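Teaching a Homemade Arm to Tidy a Kitchen
Speaker notes, Giteck evening, Falstead

Opening (take your time, let people find chairs)

Good evening, and thank you for coming out in December, when any sensible person is home with soup. I'm going to talk about Tarnix, the arm that a few of us have been building for almost 18 months at the Morgan workshop, which those of you who've visited will know as the cold room behind the bike stands. It has two joints that squeak and one that used to. We're terribly fond of it.

Say early on that the arm itself takes up less of this talk than people expect. The motors and brackets were fun, and I'm happy to bore anyone with them afterward, but most of our evenings lately have gone into showing it how a person handles ordinary things. We do that with hand-held grippers in a real kitchen. You squeeze the handle, the jaws close, and the recording goes into the pile that Tarnix learns from.

Ask who has tried moving a robot arm around with a game controller. (Pause for groans.) We did that for the whole first winter. It works, slowly, and you come away with a sore thumb and an arm that moves like somebody carrying a full fish tank.

Where we record

We started out on a clean bench in the workshop with wooden blocks. The arm got very good at blocks! Then we put a mug down and it had no idea what to do with itself. So now we go where the clutter is, with the dishes in the rack and the chopsticks lying wherever they were left. Two grippers, one per hand, and a basket of snacks to work through.

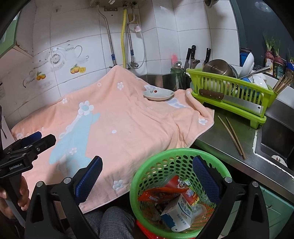

At the dry run, someone near the back wanted to know whether we wouldn't have been better off with simulation, seeing that a simulated kitchen never needs wiping down and you can run it all night while you sleep. Fair point, and I gave a poor answer then, so here is a better one. We tried it for a few weeks. Rigid things went well. Anything that bends or crumples came out wrong, and I don't know how to fix that with the one old computer we have. If you do, please find me at the break, I mean it.

Mention the cloth. Cloth is a nuisance for the camera because the folds are different every time you lay it out, and we want that. The early version of Tarnix had decided that every table on earth was the gray of our workshop bench.

Don't skip the money question, somebody always asks. We keep costs down by borrowing shop time in exchange for sweeping up, and the kitchen costs us nothing but good manners and the occasional bag of oranges.

What squeezing taught us

Slow down here, it's my favorite part. (Drink some water first.)

When you grab something with your own fingers you never think about how hard. Put a gripper between you and the thing and suddenly you have to. A milk carton will put up with a fair amount of rough treatment. A paper cup won't, and with a cup you also have to settle which way up you're carrying it, and how far your wrist will turn before your elbow bumps the counter.

Textured pads help a good deal. Our first jaws at Morgan were bare printed plastic and they needed such a hard squeeze that every cup came away with a waist. I kept a row of them on the windowsill for a while until I was asked, kindly, to stop. 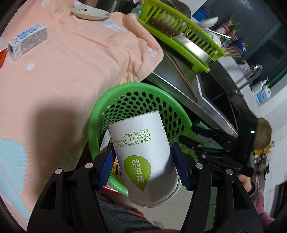

Numbers, for those who like them

We have 1,628 recordings at the time of writing. Plenty of them are dull, and I'd say that's fine. A person putting a snack packet in a basket in an unremarkable way is worth having. The ones we throw out are mostly where the operator stopped halfway to chat, and I'm afraid that's usually me.

If time is short, cut the next bit and go straight to the demo.

Longer bit: how we label. Each recording gets one plain sentence, typed the same evening while we still remember. "Cup into basket." "Packet out of basket, left hand." We used to write little essays and then couldn't search them.

Demo

Plug in before the talk, power strip is under the lectern. Put the basket on the tape mark and tell the front row to keep their coffee on their laps. Start with the packets, then try a cup. If the cup goes badly, try once more and move on to questions.

Workshop nights at Morgan start at 7, side door, and bring a sweater.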